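Ticket: Trarkel washer stops mid-cycle, error 3
Status: Open, waiting on customer

Saturday, first message

Hi! My Trarkel washer quits partway through the rinse and flashes error 3. It's done this on two loads now, both darks, both on the 100 minute cycle. The quick cycle runs fine, which is driving me a little crazy. I've already turned it off at the wall and back on – no change.

Second message, same day

Okay, I pulled out the drain filter like your help page says. Got a hair tie and a wad of gray lint the size of a walnut (gross, sorry). Put it all back and ran the long cycle again with just a few shirts. It got further this time, then stopped with the drum still full. I drained it through the little hose and wrung everything out by hand in the tub.

My black crew-neck was in that load, and it's the one I'd be saddest to lose.

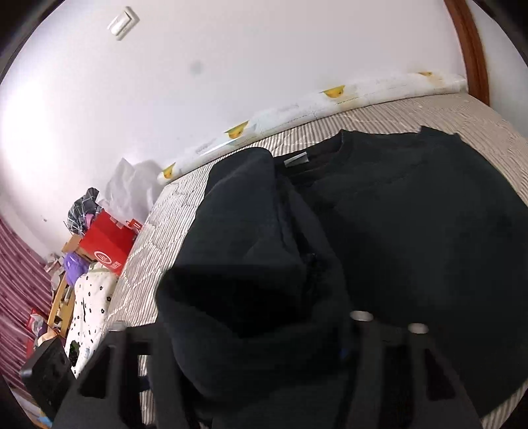
What I've tried so far

Power off and on: no change.
Filter cleaned: a bit better, maybe?
Drain hose: pulled the machine out and straightened a kink behind it – haven't run a long cycle since.
Spin speed lowered by 300: same error, same spot.

Third message, 9 p.m.

Forgot to say, I bought it through Trandside and they told me to ask you about the pump first. If it is the pump, can I swap it myself or do I need somebody to come out? Evenings are best for me.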